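Visit to the Van Acker Handling Laboratory
Report to members of the Drellwood Technical Society

In October a party of 19 members visited the handling laboratory at Van Acker, at the invitation of Beatriz Abreu, who is responsible for the upkeep of the two-arm cell used in the Diltirau project. The visit was confined to that cell. Members had asked in advance to see how a machine of this kind is kept in working order from one day to the next, and the programme was arranged accordingly.

The party was received at 10.15 and taken directly to the laboratory on the first floor. Ms Abreu gave a short account of the project, which is concerned with the picking up and setting down of household goods of uneven shape. The laboratory keeps a store of 139 such articles, among them kitchen ware, toys and items of packaging. Each has its own card giving the last day of use and any damage found. Soft articles are withdrawn when they no longer return to shape after being gripped.

Setting up the cell

The cell consists of two arms working over a white table, with a grey cloth hung behind it to keep the background plain. Cameras are fitted close to the grippers. Setting up begins with the table. It is wiped down and any new mark is entered in the cell book, together with its position, so that a later reader of the recordings will not mistake it for an object. Old scuffs are left alone. Polishing was tried last year and produced a glare which proved more troublesome than the marks themselves.

The arms are then brought to their rest position and moved one at a time through their full range at low speed. Particular attention is paid to the cables. A cable must have enough slack for the wrist to turn freely, but a loop that is too generous may catch on the other arm when the two work close together. Ms Abreu stated that most of the stoppages recorded in the cell book began with a cable, and that the motors themselves had given very little trouble. The whole procedure takes 20 minutes when no fault is found.

Work with both arms

Members were then shown the part of the programme in which the cell handles pliable and rounded goods over a steel dish. Such goods are a fair test of the grippers. If the fingers close a little out of line, the article twists, and the fault is plain to the operator well before it would show with a block or a box.
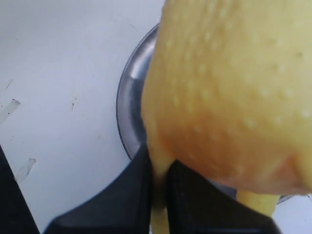
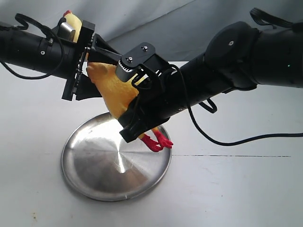
Gripper fingers holding a yellow item, seen at close quarters (first picture), and both arms with the rubber chicken over the steel dish (second picture).

The closing force is set separately for each gripper and written on a label kept in the cell book. Where both grippers hold the same article, the operator watches for one arm pulling against the other. This can arise when the arms have drifted slightly from their recorded positions -- a matter of a millimetre or so is enough -- and the remedy is to return both to rest and repeat the position check before going on.

Care and repair

After the midday break the party moved to the repair bench, where a spare gripper had been taken apart. The fingers are fixed with small screws, which are checked for tightness at the start of every shift. The toothed parts that drive the fingers are brushed clean and examined for wear under a lamp. No oil is used on them, as it gathers dust and finds its way on to the goods. Worn fingers are replaced in pairs, and the position check is repeated after any change of parts.

Replacement fingers and brackets were formerly bought from outside. They are now made in the Grandis workshop on the ground floor, and a broken bracket can usually be replaced on the same day.

In answer to a member's question, Ms Abreu explained that the steel dish causes some difficulty with the cameras. Its surface throws back the ceiling lights, and the lamps over the cell have been fitted with diffusers for that reason. A painted dish was considered and rejected, the paint having chipped during trials.

A further question concerned the cell book, which is still written by hand. Ms Abreu replied that a typed record is made from it each evening, but that the operators prefer to have the book open beside the table while they work. Members were permitted to look through several pages. The entries were brief, and a good many concerned cable ties.

The visit closed at 15.30. The Society has written to Ms Abreu and her colleagues to thank them for their time, and has asked whether a second party might be received in the spring. Members wishing to be included should give their names to the Secretary.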